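Speaker notes – "What the second year costs"
Planning day, Stiltberg, Tuesday, after the coffee break
Speaker: Cyrill Kälin
Time: 13 minutes and then questions

Start slowly. Wait until the people from Emville have found their chairs.

Good morning. My name is Cyrill Kälin and I make the equipment plan for our house in Staltulbridge. I am not an engineer. I am the person who must explain to the board why there is again an invoice. So please do not expect from me the technical side. For this you can ask Emil Koller, he sits in the second row.

(Emil waves, if he is awake.)

I want to speak of one mistake which we made in our first budget. We asked for three offers for a humanoid with two arms, and we compared the price of the machine. Only the price of the machine. The offer from Crenshaw was the lowest and we were very pleased with ourselves. Then we read the pages at the back.

Next slide.

On these pages were the spare parts. Wrist units, shoulder covers, cable sets, each with its own delivery time. The longest delivery time was 9 weeks. In our plan we had written one line, "small material", with 400 francs for the whole year. I still have this sheet and I am happy to show it in the break.

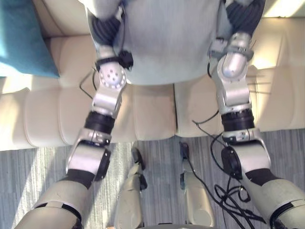
So, how do we do it now? We make the budget in two parts. The first part is the purchase, with transport, training and insurance. The second part is everything that bends, rubs or gets pulled. Joints, covers, cables. For the second part we ask the seller for a price list which stays valid for two years, and we ask before we sign. After the signature you have much less to say – this I can promise you.

Pause here. Somebody always asks about the cables.

Cables, yes. One set costs us 547 francs and we now keep one set on the shelf. My board asked me why I buy something that then lies in a cupboard. I answered with the 9 weeks. They did not ask again.

Next slide (the table with the empty column).

The empty column is working hours. Please fill it in for your own house before you leave today. We had forgotten it completely. Who takes a cover off, who orders the part, who writes to the seller on a Friday evening? With us it was Emil, and his hours stood in no budget at all. He was polite about it until December.

If there is time: the question of rent or buy. We looked at renting and decided against it, but our reason was local. The rental contract did not allow us to change a wearing part ourselves. For a smaller house without an Emil, renting can be the better way, and I would not argue with you.

If there is no time: go directly to the last slide.

Last slide. Three questions to send to the seller before the offer is accepted. Read them aloud, not too fast.

Which parts do you keep in stock, and where?
Which parts may we change with our own people?
Until when is this price list valid?

Thank you. The empty table lies on paper next to the door, please take one with you.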